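Virstead Community Help > Research methods > Robot manipulation

Two arm cable insertion: how do I report success rate when the handover fails before the plug gets anywhere near the port?

Asked by mchisholm, Nov 12, 2020
3 answers

Hi all. Writing up a bimanual task and stuck on the stats, or more the bookkeeping really. Background, sorry its long.

Task is patching a cable into a rack switch. Left arm picks up the plug end, brings it to the middle, right arm takes it and turns it so the clip faces the correct way, then insertion. Policy is learned from teleoperated demos, 219 of them, all by the same operator (me). Wrist camera views plus joint positions in, joint targets out. Nothing exotic.

Evaluation was 36 trials, cable start position shuffled each time from a printed list. Trouble is the failures aren't all the same thing. In 17 trials the plug went in. In most of the others the insertion was never tried at all, the right gripper closed at a bad angle during the handover and I stopped the run. Only 3 were proper insertion misses, plug at the port and just wouldn't seat.

So do I report

17 out of 36, full stop
or insertion success as 17 out of the ones that got to the port, which is 20, and looks miles better

My supervisor says the second is cheating. The other student in our group says the first hides what the method is good at. The method section is mostly about the insertion bit, we add a small search motion at the end when the wrist force goes up, so I do want that number in there somewhere.

Second thing. I reset by hand whenever the cable slid off the mat. Some of those resets were before the arms had moved, some were after. I didn't log which. Does that sink the whole lot?

Third, smaller. Is one operator for all the demos a problem or do people just say so and move on?

Thanks, Murdo

Answer 1
by Signe Ekström
Marked as accepted by the asker

Report both, and in the right order. End to end first, 17 of 36, in the abstract and in the first row of the table. Then a stage table underneath:

Grasp reached, out of 36
Handover completed, out of those that grasped
Plug at port, out of those handed over
Plug seated, out of those at the port

Each row has its own denominator, write it out in full every time. Never a percentage alone. 17 out of 20 is a fine thing to print so long as the reader can see where the other 16 went. Your supervisor is right that its cheating if the conditional number travels without the first one, and it will travel, people copy the biggest figure out of the abstract.

One catch with the conditional number. The trials that reach the port are the easy ones. Good handover, clean angle, cable not twisted. So the 20 are not a random sample of insertions and you can't say "our search motion works 85% of the time". You can say it worked in 17 of the 20 that arrived, given this handover. If you want the insertion number on its own merits, run a separate block where you place the plug in the right gripper yourself, at a range of angles including ugly ones, and skip the handover. Same port, same cable. Then with the search motion and without, alternating, don't do all of one then all of the other. Grippers pads wear and the cable takes a set over an afternoon, we lost a good week to that on the Studwood rig before someone swapped the cable and all the numbers moved.

With 36 trials put an interval on it too. Wilson is fine. It'll be wide, roughly a third to nearly two thirds, and it's better that you print that than a reviewer works it out.

On the resets. Doesn't sink it, but you have to deal with it. Have you got video? If you recorded the runs you can go back and code them. Write the rule down before you watch:

Cable moved before first commanded motion — trial not started, reset allowed, doesn't count
Cable moved after first commanded motion — failure, counts, even if the mat was to blame

Then get the other student to code them as well without seeing yours, and report how often you agreed. Any trial that you can't decide on counts as a failure. If your 17 drops to 14 or so then that's your number. If there is no video then I would rerun the lot, it's 36 trials, a day and a bit.

Also you said you stopped the run when the angle was bad. Who decided bad? That's a judgement call sat right in the middle of your result. Some of those might have recovered. For the rerun use a time limit and a force limit, nothing else, and keep your hand off the button unless something is going to break. I had a student (years back) stopping runs early out of kindness to the hardware, and the policy turned out to regrasp quite well if it was left alone.

One operator: say so in the setup paragraph and again in limitations. Fine for a first paper. What I'd want to know is whether the handover failures look like anything in your demos. If you always passed the plug over at the same height then the policy has never seen it low. Plot the handover positions from the demos, and the ones from the failed trials on top. Takes an hour.

Answer 2
by gerno_lab

just say 17/36. everyones success rates are conditional on something anyway and reviewers dont read past the first table. more demos will fix the handover, we went to double and it sorted itself

Comment from Signe Ekström: Double of what, and did you change anything else at the same time?

Comment from gerno_lab: cant remember, we changed the fingers too i think

Answer 3
by Montoya

Agree with the stage table. Few practical bits from doing a similar thing with patch leads, in no order.

Decide what "seated" means. Click heard? Link light? Tug test? We used a gentle tug, then checked for link, and the two disagreed more often than you would think. Put the definition in the caption.

Log the failure type at the moment it happens, one letter on a sheet. Don't trust yourself in May to remember what you meant in November.

Mat texture matters. The plug catches on it during the pick and comes up tilted, and then the handover gets blamed for it. So have a column for plug angle after the left grasp, even if it's only "straight / tilted / no idea". If the tilted ones are where your handovers die then it's a grasp problem and your stage table will be pointing at the wrong arm.

Cable stiffness, same story. The length hanging off the table pulls on the plug while both grippers have hold of it. Clip it, or leave it and say that you left it, but keep it the same in every trial.

And keep the port fixed for the main result, then a small extra block with different ports. Don't mix them.

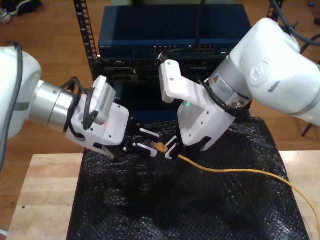 Oh and for the handover specifically, log the time between the second gripper closing and the first one opening. Ours was opening too early in nearly all the bad ones, you couldn't tell by eye, only from the gripper logs. Adding a short wait there did more than any retraining. If you do add a wait then it's a new condition though, so new trials, don't pool them with the 36.

Comment from mchisholm: Brilliant, thank you both. I do have video, for all but a couple. Will code the resets with Signe's rule and count the missing ones as fails. Gripper logs exist but the clock is off from the cameras, is there a sane way of lining them up after the fact?

Comment from Montoya: Find a frame where the fingers visibly start closing, match it to the command, do it for a handful of trials and see if the offset holds. If it drifts you'll need one per trial, sorry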